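Bettwäsche im September, oder: warum ich jetzt Leinen mag

Ich hatte ja schon im Sommer angedroht, dass ich mal was über Bettwäsche schreibe, und jetzt ist es so weit, Tee steht neben mir, es regnet, perfekt. Angefangen hat alles damit, dass mein alter Satinbezug (der blaue, den manche von euch noch aus dem Umzugspost kennen) beim Ausschütteln einfach der Länge nach durchgerissen ist. Ein Geräusch wie im Zeichentrickfilm!

Also los in die Stadt, zu Gajewski, dem Stoffladen hinter der Post. Eigentlich wollte ich nur gucken. Nach 2 Stunden bin ich mit einer Garnitur aus Leinen wieder rausgekommen und um 100 Euro ärmer, und auf dem Heimweg hatte ich schon ein ziemlich schlechtes Gewissen. Meine Freundin Sewwandi Bhuiyan schläft seit Jahren auf Leinen und hat mir gleich geschrieben, ich soll bloß nicht nach der ersten Nacht urteilen. Die war nämlich kratzig. Richtig kratzig, wie ein Kartoffelsack mit Knopfleiste.

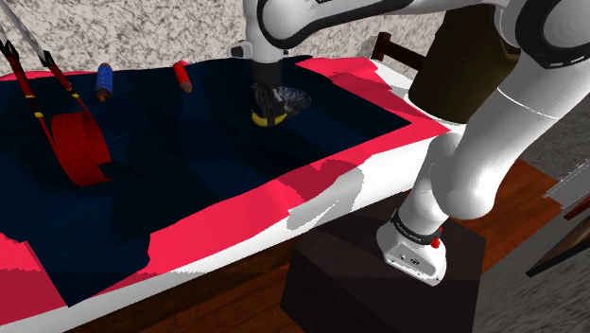
Nach der dritten Wäsche wurde es dann besser, und inzwischen will ich gar nichts anderes mehr. Ich wasche bei 30 Grad mit wenig Waschmittel und lasse den Weichspüler weg. Gebügelt wird bei mir sowieso nicht. Meine Oma hätte die Hände über dem Kopf zusammengeschlagen, bei ihr wurden sogar die Geschirrtücher gemangelt, aber ich finde Knitter im Bett inzwischen richtig gemütlich.

Was mich noch beschäftigt, ist die Decke darunter. Im Schlafzimmer haben wir nachts 16 Grad, mein Mann findet das herrlich, ich liege da mit Wollsocken. Die Daunendecke ist mir trotzdem zu warm (fragt nicht, ich verstehe es auch nicht), und die dünne aus dem Gästezimmer rutscht im Bezug ständig nach unten in eine Ecke. Sewwandi näht sich kleine Bänder innen an die Ecken und knotet die Decke daran fest. Das probiere ich am Wochenende aus, Baumwollband liegt schon da.

Falls ihr eine gute Decke für Leute mit kalten Füßen kennt, schreibt sie mir gern in die Kommentare!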